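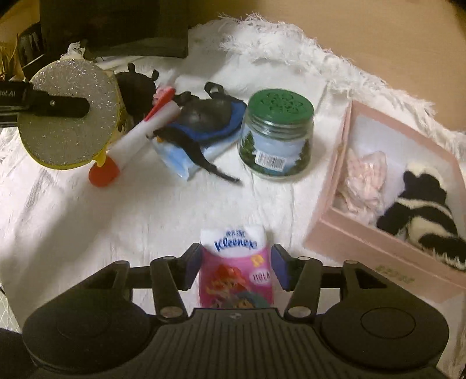
Sioned Ellis reckons the tidying will be cracked before the ironing is, and she put it to me as a bet over lunch. Her argument is that picking things up and putting them somewhere else is most of what housework comes down to, and that a machine which can do that well, slowly, all night long, would already be worth having in the cupboard under the stairs. I said socks. She said socks were easy. We have been arguing about it ever since and I am enjoying every minute!

So, a gallery page on chores and the machines that might one day do them. I have been following this since last July, when I went over to Bristelside for an open afternoon and came home with 14 pages of notes and a sore neck from leaning over benches.

The picture at the top is the sort of job I mean. A pink pack of Kleenex tissues, held upright between two blue finger pads, with plush toys and a glass jar on the same fluffy white rug. A pack of tissues sounds like nothing at all, but it gives when you squeeze it, and a machine has to judge how much squeeze is enough. Then there is the rug. Shaggy pile is a real test - edges vanish into it, and a fingertip that goes a touch too low can end up with a mouthful of fringe.

Where are we, then? My own score sheet, for what it's worth:

Boxes on a shop floor, all one size: yes, and lovely to watch. The stockroom trial at Plitby moved 200 cartons in a morning while I drank two coffees.

Soft toys into a box: nearly. They squash, which forgives a clumsy grip, but tails and ears do get left hanging over the side.

Jars: fine on a bare shelf, slower when there is clutter all round them.

Folding towels: the Sirton team got theirs down to 35 seconds each. I can beat that, but I get bored after 25 towels and the machine doesn't.

Duvet covers: no. Price, who runs the demo days, laughed when I asked.

Sioned wants it noted that socks are still missing from the list. I have written to Sirton to ask for a sock day, and I'll bring my own odd ones.

Page last added to in April 2026.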